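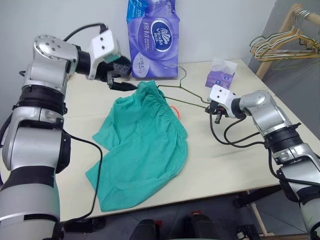 Two Arms, One Pair of Shorts

26/03/2019
by the Osten Robotics Club blog

I promised back in February that I'd write up how our club project was going, and then of course I didn't, so this is going to be a long one (get yourself a coffee!). We named the project Sepp, after a long evening of truly terrible suggestions, and the goal is easy to say out loud: get a pair of shorts onto a hanger with two robot arms and have it stay there.

I thought we'd have it done in a couple of weeks. I really did. I hang up shorts at home while talking on the phone, so how hard could it be?

Well. The hanger is fine. We use the thin wire kind, a dark green one most days, and the right gripper takes hold of one end of it and keeps it there quite happily. The cloth is what keeps us up at night. A hanger is the same shape every time you look at it, and a pair of teal shorts with a gathered elastic waist is a new shape every time you drop it on the table. Sometimes the waistband is right there on top, lovely and easy, and sometimes it's rolled under itself and the left arm goes poking around for it like somebody looking for their glasses in the dark.

So we've been collecting practice runs, one after another. We set ourselves a target of 1000 before the Holtora student meet, and as of last night we have 333 that we're happy to keep. I know, I know. We had almost 500 until we went back and watched them properly, and quite a few had the hanger sliding under the fabric without ever going inside the waist, which looks great from one side and is no use at all.

The thing that helped most was slowing down the left arm. We'd been so proud of how quick it was! Now it comes in gently above the waistband, waits a beat, and only then closes. We also started leaving the cloth crumpled at the start instead of smoothing it out, and the first week of that was miserable, but I'm glad we did it.

Still on the list: cables (they loop, they droop, they need tidying, I say this every month), and the orange drawstring, which I keep meaning to tuck in and keep forgetting. After that we want to try a shirt, and I've already been told I'm not allowed to guess how long that will take.

If you're coming to Holtora, stop by and say hi. We'll be the ones with all the hangers, and we'd love to hear from anyone else who's trying to teach a machine to do laundry.

12 comments
41 shares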